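How Does a School Buy a Robot?
Mullow Learning Pages: Money and Machines

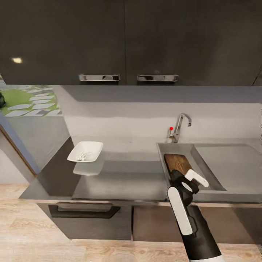 One reader in Greenwood wrote to ask why a school cannot simply choose the robot it likes best and pay for it. The answer is that a robot costs more than its price tag.

A school must first decide which jobs the robot will do. Moving a cutting board at a kitchen sink is one kind of job. Sweeping a gym is another, and it may call for a different machine.

Next, the school makes a budget. A budget is a plan for spending money. The Pukance kitchen plan looks like this:

Robot arm: $3,608 less a $1 coupon, or $3,607
Spare parts: $300
Total: $3,907

The plan also sets aside 2 hours for staff training. Orders are placed in August.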